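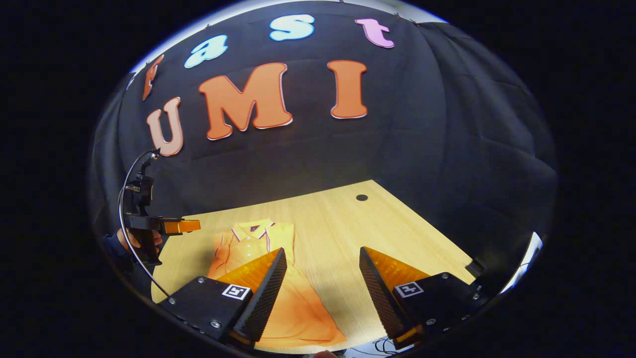

Does "fast" on a label mean anything?

Lots of ads say "fast." Fast glue! Fast shoes! But fast compared to what? A snail?

Say a shop in Bornside sells Fikano paint that "dries fast." Ask how many seconds. If the answer is 295, you can check it with a clock. If the old paint took 373, then okay, the new one is quicker. If the old one took 295 too, the word told you nothing.

Watch out for "up to" as well. "Up to 600 pages an hour" could mean 600 — or 12.

Try it tonight. Find one package at home that says "fast" or "quick" and look for a number. I bet you'll have to look for a while.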